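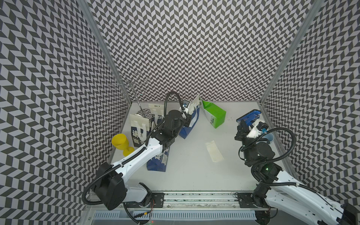 Murdo Gunn

Trummer gallery, updated 15 Oct 2025. Quick one, writing between builds.

Both arms holding something, left on the blue-and-white bag, right up near the wall with the flat blue thing. The kind of moment the planner gets graded on. Both grippers busy, clutter all over, and one of the arms has to go somewhere next.

For anyone new, Trummer is our planning and control stack for two-arm cells. Jessie Innes does perception, I do the planner and most of the tooling. Cerkosano is the simulator side. Repo notes are on the Skirgate wiki, ask me if your login is dead.

Paper bags. Hate them, love them. Perception fits a box to the body fine, then the handles stick up and the box is wrong. We now keep handles as a separate soft region, planner may brush it but never at speed. Grasp sampler goes for the top edge first. If the top edge score is low it tries a side pinch, which needs more room than we usualy have.

The wire stand at the back. Thin rod, chrome, worst possible thing for a depth sensor. Comes through as a dotted line if you get it at all. Jessie's fix is to grow a fat cylinder around any thin vertical that shows up in color but drops out of depth. Wastes space, but I'd take that over a collision. Radius is in the config, 30 mm, please leave it alone.

Clear cup over on the right, same family of problem. Color mask only, no depth trusted, height comes from a prior. Partly hidden behind the wrist from this angle so the tracker has to hold the last estimate. It used to drop the object after 3 missed updates and the planner would cheerfully route straight through. Now the object goes stale and stays put until somebody sees the table there again.

Goblet on its side. Pose estimator wanted everything upright, left over from the Drerndale demo where everything was. Removed the upright prior in June. Milk carton had the same bug, same patch. Round things lying down get a roll flag too, so the planner keeps its approach off the curved side.

Cable conduits. They stick out way past the arm links and the stock robot model has no idea. We hang a chain of capsules off the wrist and let it sag with joint angle. Crude. Good enough for planning, not good enough for tight passes between the two arms, so there's a speed cap when the chains get close. On the list.

Replan budget is 700 ms. Past that the arm holds and logs the query. Last regression set was 249 saved queries and I replay all of them before a merge, so if your branch is sitting there thats why. Viewer now loads a query straight from the log, no more copying joint values by hand. Jessie wrote that one, buy her a coffee.

Next: small flat packets like the white sachet out front. Barely thicker than the table noise. Segmentation finds them, the plane filter eats them again. Got a branch that runs the filter second, haven't profiled it.

Comments to the Trummer list please, not my inbox.

M.G.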